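The lounge on the second floor of the Kinsella building reopened in May after being closed for most of the winter. Alby Hinds kept a record of the work and of how the place has been used since. This page is for people who don't come through the hallway. Notes for a set of prints are listed underneath, and the prints can be seen at the front desk.

## The big table

The table is the piece people ask about most. It came from Drindden, a small furniture shop that was closing its showroom, and we paid for it out of the 3,000 set aside for the whole room. Getting it up the stairs took most of a morning. The door to the lounge had to come off its hinges, and it went back on with one new screw.

Pale wood, a rounded edge and plenty of grain. The gray sofa runs along the far side, with the chevron pillow against the back. A water bottle with a green label is in the middle, and there is a lidded cup with a straw behind it, next to a booklet lying open. The red coaster is one of a set from the old lounge.
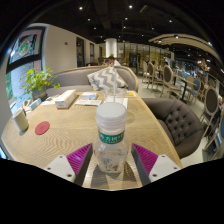 ## Seating

The long sofa and the tufted armchair were ordered together from Kotus. Both have a light wooden edge, and that was the main reason for picking them to go with the table. The armchair arrived two weeks ahead of the sofa and spent that time in the mail room – several people asked if it could stay there.

The chairs from the old lounge went to room 207. They are still good for meetings. Please don't carry them back.

## Plants

The broad-leaved plant at the end of the sofa gets watered on the first of the month and again in the middle. If the soil feels damp, leave it alone. Two smaller plants are being kept in the office until the window shade is fixed.

## Prints at the front desk

These are in the blue folder, in this order:

- **Old carpet coming up.** The boards underneath were in better shape than we expected, apart from a strip by the radiator.
- **Paint samples on the north wall.** There were 14 of them. The one we used is second from the left, from Prulach. It dries a little darker than it looks in the can.
- **The door off its hinges.** Taken from the stairs on the morning the table came.
- **First coffee hour.** Mostly people standing up, as the sofa hadn't been delivered yet.

## Using the room

The lounge is open from 8 a.m. until the building closes. Food and drinks are fine at the table. Use a coaster under anything hot – the finish marks easily. Cups and bottles should go out with you, and mugs belong in the kitchen across the hall.

Anyone with pictures of the old lounge can leave them at the desk for Alby. He is mainly looking for ones that show the window side before the shelves were taken out.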